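My mother has 5 pharmacies' worth of pill bottles in her kitchen, and until February her doctor's office still sent her lab results by fax. To my house! So when Bo-ram Bae called and asked if I'd like to watch Kernunico try out its patient records app at the Lultivwood clinic, I said yes before she'd finished the sentence. 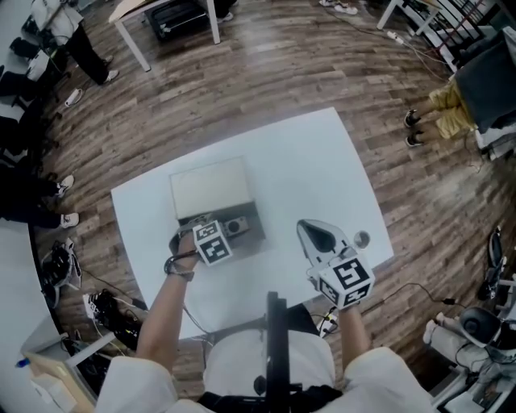

A white table, an open box and a few people standing by.

The idea is simple enough (I like simple). You get one login, and your prescriptions, test results and appointments all show up in the same place, even if your doctors have never spoken to each other. The clinic signed up 311 patients for the trial, and nearly 61 of them are over eighty. Bo-ram was most nervous about that group, but they turned out to be the ones calling the help desk with ideas.

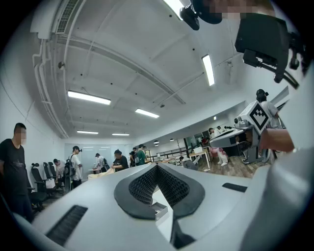 Sơn Dương, who runs that desk, told me the top request was bigger refill buttons, and after that a way to let a daughter or son peek in. I'd have voted for that one myself! It's coming in the next update, along with reminders you can snooze. Mom has already asked me to put it on her tablet.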